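Notes for anyone who has agreed to keep a table, a board or a net in playable order at home. I look after the gear for our table tennis ladder, a job I got by owning a vacuum cleaner, and most of what follows was learned by doing the other thing first.

## Rubbers

Clean the bat after you play, while you're still cross about the result. Plain water on a soft sponge, one wipe in one direction, then leave it face up until it dries. Dish soap leaves a film that turns a decent topspin into a polite suggestion. Window cleaner is worse. Songül Ateş used it for a whole winter and put her results down to her knees.

Once it's dry, lay a sheet of plastic film over each side and smooth the air out with your forearm. The film that came with the rubber is fine until it goes cloudy. After that, cut a piece from a clear document sleeve.

Glossy patch in the middle, grippy at the edges? Time for new rubber. Turning the bat around and hoping is a widely used method and I can't recommend it.

## Gluing without swearing

- Peel the old rubber from the handle end, slowly, pulling low and across the blade. Pull straight up and you'll take a strip of wood with it.
- Rub the leftover glue off with your thumb. It comes away in little gray worms. Do this over a trash can.
- Thin coat on the blade, thin coat on the sponge. Let both go clear before they meet.
- Roll the rubber on from the handle with a glass jar or a rolling pin. If it's a rolling pin, wash it before anyone bakes.
- Trim with a new blade in the craft knife. The one in there now is not new.

I use the Caltent water-based glue, which costs more than it should and smells of nothing. The Semwal one was cheaper and took so long to dry that I forgot what I was doing and put a mug on it.

## The tabletop

Dust is the enemy, and after dust, drinks. A damp microfiber cloth will do nearly everything. Work from the net toward the end lines, rinse the cloth, do the other half. Furniture polish makes the surface look wonderful and play like a fish counter.

For shoe marks (there will be shoe marks, and everybody will have been elsewhere) try a white pencil eraser before anything stronger.
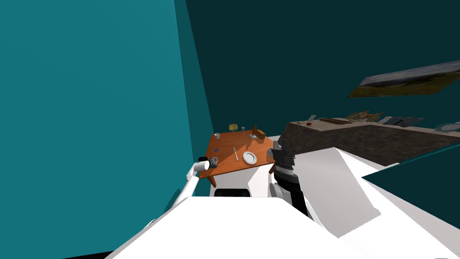 If the marks won't lift, put a drop of rubbing alcohol on the cloth and test it somewhere out of the way first, such as the corner your opponent keeps complaining about. Stay off the white lines. They're paint, and they come up faster than you'd think – ask me about the left sideline on our old Wiltow.

## Getting it level

Set a spirit level across the middle, then lengthwise on each half. Most folding tables have screw feet that have seized. A little penetrating oil overnight frees them. If there are no screw feet, cut squares of old cork tile and slide them under the short leg. Beer mats work for one evening and then become soup.

When the halves don't meet flush, loosen the bolts underneath, have someone press down on the join, and tighten again. The someone should be heavier than a cat.

## Nets

Net height is 15.25 cm. Cut a piece of scrap wood to that length, write NET on it in marker, and hang it from the post with string, or it will be used to prop a window by the following morning.

A sagging net usually wants its cord tightened, and the cord usually wants a proper knot. Wash the net by hand in cool water. I put ours through the machine with some towels and spent an evening separating them.

Pad the clamps with felt if they bite the table. A sheet of the stick-on kind cost me $4 and did both posts, two chairs and a wobbly lamp.

## Balls

Dents can sometimes be floated out in a mug of hot water. Cracks can't. To find a cracked ball, drop it on a hard floor and listen: a good one clicks, a bad one sounds like it has a cold. Spin a doubtful ball on the tabletop and watch for a wobble.

Buy the practice balls in a tub. Mine was a tub of 50 from Midard, and they now live under every large object in the house. A length of gutter pipe with two rubber bands stretched across one end picks them up without bending. Push down, the ball pops through, carry on.

## Putting it all away

Fold the table and stand it against an inside wall. Outside walls get damp from November on, and a warped half is not something you can iron, though I've heard it discussed. Throw an old bedsheet over it. Keep bats out of the car in summer and off the radiator in winter.

Spare screws go in a jar, and the jar gets a label. Ours says "table" and contains three screws, a button and the key to something.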